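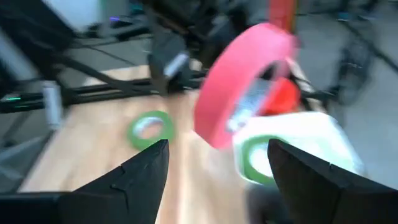

Lista de comprobación de seguridad — zona de embalaje y expedición
Trurnetti, nave 2
Jueves 6 de noviembre
Revisa: Aliki Rallis
Recibe copia: Kenneth Pringle (mantenimiento)

Claves: C = conforme. NC = no conforme. O = observación, se vuelve a mirar en la próxima ronda. NA = no aplica.

1. Vías de paso y salidas

1.1 Pasillo central libre en todo su ancho: C
1.2 Salida de emergencia del lado del muelle, apertura desde dentro sin llave: C
Comentario: la barra antipánico va dura. Abre, pero hay que empujar con las dos manos. Engrasar.
1.3 Salida de emergencia del lado de oficinas: NC
Comentario: dos palés vacíos apoyados contra la pared, invaden la franja amarilla. Retirados durante la visita. Ya se anotó lo mismo en octubre, así que se mantiene como no conforme.
1.4 Señalización fotoluminiscente visible desde los puestos: O
Comentario: el cartel sobre la estantería C queda tapado cuando se apila a tres alturas.

2. Extintores y detección

2.1 Extintores accesibles y con precinto: C
2.2 Tarjeta de revisión al día: C
2.3 Pulsadores de alarma sin obstáculos: C
2.4 Central sin avisos en pantalla: O
Comentario: aviso de batería baja. Kenneth tiene pedido el recambio.

3. Mesas de embalaje

3.1 Superficie sin astillas ni cantos levantados: O
Comentario: en la mesa más cercana a la báscula hay un canto que engancha la manga. Lijar.
3.2 Cúteres con hoja retráctil, guardados al terminar: NC
Comentario: uno de hoja fija en el cajón de la mesa del fondo. No es de dotación y nadie lo reconoce como suyo. Retirado.
3.3 Precinto y material de relleno al alcance, sin almacenar en el suelo: C
3.4 Altura de trabajo ajustada a la persona: O
Comentario: la mesa regulable Skasa sube bien y baja a tirones. No usar la regulación con carga encima hasta que se revise.
3.5 Alfombrilla antifatiga plana, sin esquinas dobladas: C

4. Estanterías

4.1 Placa de carga legible en cada módulo: C
4.2 Carga por nivel dentro del límite de 700 kg: C
Comentario: comprobado con los albaranes. El nivel más cargado es el inferior del módulo B.
4.3 Pasadores de seguridad en todos los largueros: NC
Comentario: falta uno en el módulo D, segundo nivel. Nivel descargado y precintado hasta reponerlo. Pedir varios de reserva — el modelo Bestik no admite los pasadores antiguos que quedan en el almacén.
4.4 Protectores de puntal: O
Comentario: golpe en el de la esquina, sin deformación en el puntal.

5. Carretilla y transpaletas

5.1 Carretilla Yüksel, revisión diaria firmada: C
Comentario: el horómetro marca 2.778 horas. Avisar al taller para la revisión periódica.
5.2 Claxon, luz y cinturón: C
5.3 Horquillas sin grietas visibles: C
5.4 Zona de carga de baterías ventilada y sin cartón cerca: NC
Comentario: cajas plegadas junto al cargador. El contenedor de cartón estaba lleno y se fueron dejando allí. Propongo pasar la recogida a dos veces por semana hasta que baje la campaña.
5.5 Transpaletas manuales, ruedas y freno: C

6. Ruido, luz y temperatura

6.1 Nivel de ruido junto a la flejadora: O
Comentario: alrededor de 87 dB con la máquina en marcha, leído con el sonómetro de mano. Hace falta una medición formal del puesto. Entretanto, protección auditiva obligatoria para quien trabaje en ella y cartel en el lateral.
6.2 Iluminación sobre las mesas: C
6.3 Corrientes de aire en el muelle: O
Comentario: la cortina de lamas tiene varias rotas. Queja repetida del turno de mañana.

7. Primeros auxilios

7.1 Botiquín completo según lista interior: NC
Comentario: faltan tiritas y suero. Repuesto por la tarde.
7.2 Teléfonos de emergencia a la vista: C
7.3 Ducha lavaojos: NA

Acciones pendientes

Kenneth Pringle: pasador del módulo D, mesa Skasa, barra antipánico, batería de la central.
Aliki Rallis: medición de ruido, cambio de recogida de cartón, nota al turno de tarde sobre los palés.
El punto 4.3 se cierra con foto y firma antes de volver a cargar el nivel.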